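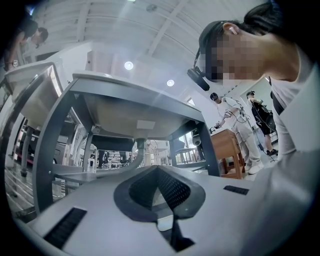

Homemholm Fit-out and Furnishing Team

Speaker notes: Freestanding sinks and the tables that go with them
Talk for the December series, 30 minutes with questions

Opening

Say hello, check the back row can hear. Ask who has ever specified a basin on a stand. Usually a few hands, mostly from people who do market halls and showrooms.

The talk covers sinks that stand on their own metal legs, what happens underneath them, and the tables people work at nearby. I am leaving out wall-hung basins. Grekeck covered those in the last series and their notes are still on the shared drive.

The underside

Most people choose a sink from above. They look at the bowl and the tap, and they run a hand along the rim. The person who fits it and the person who cleans it both meet it from underneath, so I start there.

On a stand with square tube legs there is nothing to hide behind. The drain pipe is on show, along with whatever label the maker has stuck on the bottom of the basin. Leave the label where it is. When someone rings in four years wanting a new waste fitting, that label saves an afternoon.

Points to make:
The pipe should leave the drain and turn the same way on every stand in the row.
A lower shelf is useful, but check that you can still get a hand to the joint with the shelf in place.
Crossbars stop a stand from racking. Do not let anyone remove one to fit a bin.
Grey pipe against a grey stand looks tidy enough. Boxing it in costs more and makes repairs slower.

Pause here. Someone normally asks about lagging. The answer is in the Tillora guide, I don't need to read it out.

Spacing

At Habte we first put the stands so close together that two people could not stand at neighbouring basins without knocking elbows. We moved them. The final gap between rims was 39 cm, and we have used that ever since on small jobs. On tiled floors, set the legs before you fix the pipe run, and level each leg in turn. Grout lines make a good straight edge for lining up a row, provided the tiler was careful.

Tables

Now move on to the seated side of the room. A table near a row of sinks gets used for everything – drinks, paperwork, bags, parts waiting to be put away. 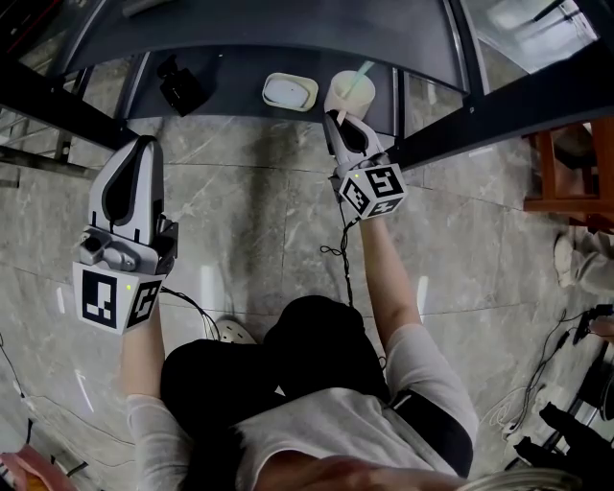 Paper cups end up at the near edge of a table, within easy reach of whoever is sitting there, and that is also where a sleeve catches them. A curved edge is kinder to the forearms than a square one. On a dark, slightly glossy top, rings and crumbs show quickly. Some clients like that and some hate it, so put a sample in front of them before they order.

Polished stone floors are the other thing to raise. Chairs slide back easily on them, sometimes too easily. Felt pads make it worse. We now use rubber feet on the chairs and have had fewer complaints.

Metal framing around a table needs checking from a seated position as well as standing up. Sit down, stretch both arms out, and see what you touch.

Questions

Likely ones: cost per stand, lead times, whether the basin can be swapped without changing the frame (yes, if the cut-out matches – bring the template to show them). Price sheet is in the blue folder. Leave spare copies by the door.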